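Pikville Depot FAQ - your questions about the old station and the work going on there

I've been getting the same dozen or so emails ever since the scaffolding went up on Depot Street, so I'm putting my answers in one place. I run the Pikville Depot Friends newsletter, I've lived two blocks from the tracks most of my life, and I have opinions (you'll notice). Where I'm only guessing, I'll say so. Last updated June 9, 2018.

Is the depot being torn down?

No! I get this one more than any other. The main building stays, and so does the freight room on the north side. What's coming down is the concrete block addition from the sixties that used to hold the baggage counter. I don't know a single person who's going to miss it, and the preservation office didn't object to losing it either.

So what exactly is being built?

A new waiting area on the east side, with restrooms you can get a wheelchair into and a covered walkway out to the platform. The current waiting room seats 29 people if everybody's friendly, and on a holiday weekend that's nowhere near enough. The new part adds 1270 square feet. I've paced it out in my own backyard and it's bigger than it sounds.

Is the building protected or isn't it?

It's on the city's local landmark list, which means that changes to the outside have to go through design review before anybody picks up a hammer. The inside is a different story. Only the ticket hall is covered, and that's the ceiling, the benches and the ticket windows. The offices upstairs can be changed without review, and over the years they have been, mostly for the worse.

Then why did work stop in March?

Okay, deep breath. The contractor, Akport, started cutting into the east wall before the design review was signed. They say they had a verbal go-ahead from the rail authority. The city says a verbal go-ahead from the rail authority isn't worth much when the city is the one issuing the certificate. I think they're both a little bit right, but I side with the city on this. You can't put old brick back the way you found it.

The stop order covered the east wall only. Roof repairs kept going, which is why people saw crews up there and wrote to me in a fury about it.

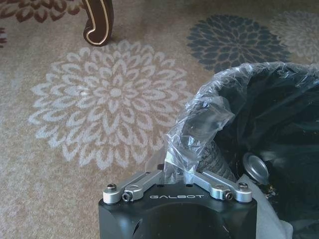 Roof work had its own permit from the year before, and it was all signed and stamped. I've seen the paper. If you're still hearing banging on the south slope, that's slate going back on, and I for one am glad of it after two winters of buckets in the ticket hall.

Who decides what happens with the east wall now?

The design review board. Their consultant is Heidrun Imhof, an architect who has worked on a lot of old railroad buildings, and her report is what everyone's waiting for. She has asked for the opening to be narrowed and for the original window arch to stay visible from inside. I like that idea a lot. Akport has to come back with new drawings, and then there's a vote.

Will the new part look old?

It isn't supposed to. I was confused by this too, and I had to have it explained to me twice. The guidelines say an addition should fit in with the old building in height and color but shouldn't pretend to be the same age. So it'll be brick, a bit plainer, with a lower roof. The first drawings had a glass tower on the corner - that's gone, thank goodness.

What about the Fuchs clock?

It's safe. The clock over the ticket windows was taken down for cleaning and is in storage with the bench ends and the brass rail. It should go back up when the plaster is finished. Please stop telling people it was sold!

Can I still catch a train?

Yes. Use the gate on the Mill Street side and follow the fence to the platform. It's a longer walk than you're used to, so give yourself a few extra minutes, and more if you're hauling luggage. Tickets are sold from the trailer in the parking lot. The trailer takes cards now, which the old ticket window never did.

Who's paying for all this?

Mostly the rail authority, with a state tourism grant for the ticket hall. Our own group has raised about $800 toward restoring the benches, which I know won't go far, but it's a start. The grant can only be spent on the historic rooms. None of it goes into the addition, whatever you may have read in the letters column.

Who is Kultico and why is their name on the fence?

They're the company putting together the visitor displays for the ticket hall. Adalberto Vasconcelos is the person to write to there if you have old photos, timetables or railroad stories. He'll scan your things and mail them back. I sent him my grandfather's punch and a stack of postcards, and everything came home in one piece.

Can I speak at the next meeting?

You can, and I wish more people would. Sign up at the clerk's desk before it starts. You get two minutes, so write it down first (I ramble, and I've been cut off both times). Written comments count the same as spoken ones.

When will it be finished?

I really don't know. The banner still says spring, and I wouldn't plan a wedding around the banner. Once the vote happens I'll post the new schedule on this page.

Related pages
Getting to the platform during construction
How the local landmark list works
Old postcards of Depot Street
Newsletter back issues
Bench restoration fund

Contact the Pikville Depot Friends | Copyright 2018 Pikville Depot Friends | Back to top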